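Shop > Home Office > Paper & Desk > Pleltard Refillable Desk Planner

Pleltard Refillable Desk Planner, undated

We've stocked a fair few planners over the years, and the Pleltard is the one we keep putting back on our own desks (our shop copy is on its third refill and has the tea rings to prove it!). It's undated, so you can start it in May or whenever the mood takes you, and a fortnight at the cottage won't leave you with a row of guilty blank pages. 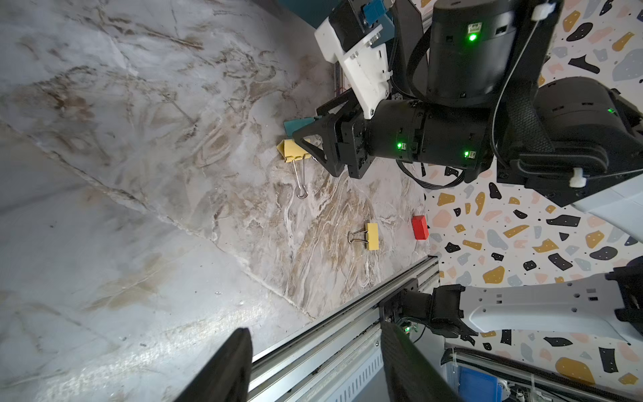
Yellow binder clip on a marbled tabletop.

Each refill holds 600 pages, bound in 2 blocks, and the paper is Skalell's heavier cream stock. Fountain pen people, we think you'll be very happy with it. Pencil rubs out cleanly too, a blessing if your dentist moves appointments about as often as ours does.
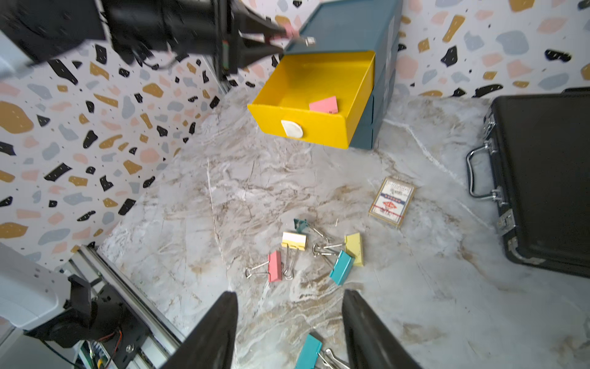

The cover is cloth over board and comes in three colours: moss, oat and a lovely soft grey. It opens flat from the first page, and the ribbon is long enough to actually find. There's a pocket inside the back for receipts, stamps and all those little bits of paper that otherwise live at the bottom of a bag.

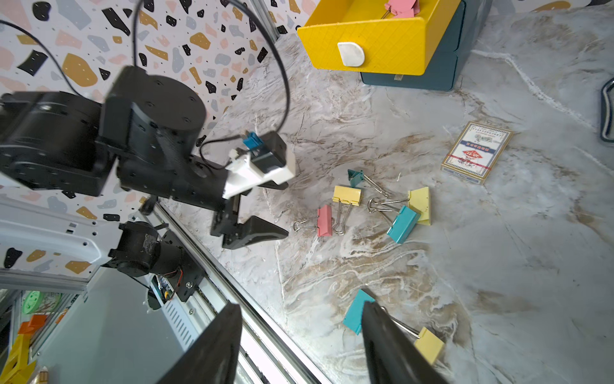 Refills slide in under the elastic and take a minute or so to swap. The older Bulten covers fit the same blocks, so if you bought one of those from us years ago, please don't throw it out. Lapiņa covers are a touch narrower and won't take them, sorry.
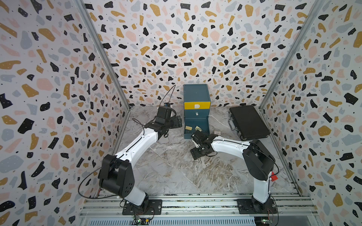

Orders placed by noon go out the same day, and we'll happily add a gift note in our best handwriting. You have 15 days to change your mind on anything unused.

1,609 shares

Questions? Use the contact form | © Pleltard Paper Goods | Back to top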